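# 第6章 待ち行列はなぜ隣のほうが速いのか

スーパーのレジでも役所の窓口でも、自分の並んだ列だけが遅い。この感想は世界中で聞かれるが、全員の列がいちばん遅いということは算術的にありえないので、少なくとも誰かは速い列に並んでいるはずである。その誰かに会ったことのある読者は、巻末の宛先まで手紙をいただきたい。著者は長年探している。

本章で扱うのは、待つことの数学、いわゆる待ち行列理論の入口である。前章で確率分布をひととおり済ませた読者なら、道具はもう手元にある。前章を飛ばした読者は、この先でポアソン分布という名前が出てきたときに、知っているふりをして一度だけ頷いてほしい。二度目に出てきたら戻ること。

## 6.1 プラクルトン郵便局の朝

話をプラクルトンという町の郵便局から始めよう。窓口は2つ、開局は朝の九時である。局長のマルコム・ヨーマン氏は几帳面な人で、ある年の5月、客が入ってくるたびに時刻を帳面に書きつけた。ひと月で帳面が埋まり、氏はそれを眺めて「客はまとまって来る」と結論した。誰かが示し合わせているのではないか、とまで疑ったらしい。

示し合わせてはいなかった。互いに無関係な客がでたらめな時刻にやって来ると、到着はかならず固まったり途切れたりする。等間隔に来るほうがよほど不気味で、そのときこそ陰謀を疑うべきだろう。雨粒が舗道に落ちる様子を思い浮かべてもよい。きれいな格子模様に濡れる舗道を見た人はいない。

帳面を借り受けたのが、当時まだ学生だったインドレク・ヴィートラである。彼は到着の間隔を短い順に並べ直し、指数分布の曲線に重ねてみた。よく合った。ヨーマン氏は感心するかわりに、帳面に鉛筆で線を引かれたことを怒ったという。

さて、ここで平均という言葉に用心しておきたい。1時間に平均6人の客が来て、窓口の処理能力が1時間に平均6人分あるとする。釣り合っているように見える。予算を組む人はたいていここで満足して昼食に行く。 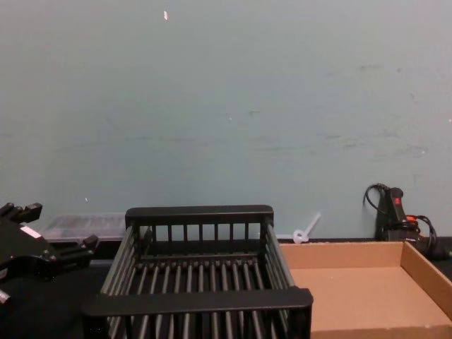 では、到着率と処理率がちょうど等しい窓口では、行列の長さはどうなるか。

長い目で見ると、平均の行列はいくらでも長くなる。客の来ない時間に窓口が遊んだ分は、あとで取り返せないからである。暇な十分間を貯金しておいて、混んだときに引き出すことはできない。一方で、混んだときにあふれた客のほうは、律儀に列に残って待っている。損だけが繰り越される帳簿だと思えばよい。

## 6.2 利用率という落とし穴

窓口がふさがっている時間の割合を利用率と呼び、ρで表す。窓口が1つの最も単純なモデルでは、系内にいる客の平均人数は

$$L = \frac{\rho}{1-\rho}$$

で与えられる（導出は6.4節）。利用率が50%なら1人。80%なら4人。90%なら9人である。経営者の耳には「稼働率90%」は勤勉の証しと響くが、分母はそういう事情を斟酌しない。

ホルツカの市立診療所では、かつて稼働率をさらに上げる計画が立てられた。立案者クライヴ・エントウィッスルの報告書は400ページに及び、待合室については椅子の張り替えに触れているだけである。計画が実施されたあと、椅子は大いに活用された。

もっとも、この式を見て「では利用率を下げればよい」と片づけるのも早い。暇な窓口には給料がかかる。どこで折り合うかは、待たせる側の費用と待つ側の費用をどう見積もるかによる。そして後者を見積もるのは、ふつう、待たない人たちである。

## 6.3 列を一本にする

窓口が複数あるとき、窓口ごとに列を作るか、一本の列から空いた窓口へ順に進ませるか。処理の速さも客の数も同じとして、以下の節ではこの二つを比べる。読み進める前に、次の点を予想して余白に書いておくこと。

- 平均の待ち時間が短いのはどちらか
- 待ち時間のばらつきが小さいのはどちらか
- 客の苦情が多いのはどちらか

三番目には数学的な答えがない。ただし、ウェイン・ピアースが局長を継いだ年に列を一本にまとめたところ、最初に届いた苦情は「列が長く見える」であった。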